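Sketton night market returns with more food, more music and a longer street

The Sketton night market is back in July, and it has outgrown its old home! After three summers squeezed into the lot behind the library, the stalls are moving onto Guérin Street, which will close to cars from 4 p.m. until the last pan is scrubbed.

Last year's market drew around 2000 people on its busiest evening, and anyone who stood in the dumpling line will remember it well (worth it, by the way). The new layout runs from the old post office down to the river steps, with seating on both sides and a proper stage at the bottom end.

"We kept turning away good cooks for lack of room, and that hurt," said market organizer Flynn Paewai. "Now we've got the whole street, and I can't wait to smell it."

Among the newcomers is a family from Bimanberg who bake flatbreads over charcoal and fill them with pickled cabbage, soft cheese and a green chili sauce that made this reporter's eyes water in the best way. The peach ice cream stand is coming back too, and so is the brass band from the high school, who have spent the spring learning a set of old dance tunes and are itching to play them loud.

Kids get their own corner this time, with chalk, a lantern-making table and a story hour at 6 p.m. The lantern walk down to the water starts at dusk. There are 200 free lantern kits, handed out first come, first served, and families are welcome to bring one from home.

Entry is free. Most plates will cost less than a movie ticket, and nearly every stall takes cards. Parking is open at the Kellora fields, a ten-minute walk away, with a shuttle for anyone who would like a ride up the hill afterward.

Cooks who still want a spot can put their names on the waiting list at the library front desk.
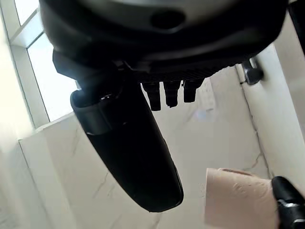
Three black connectors, side by side against a pale background.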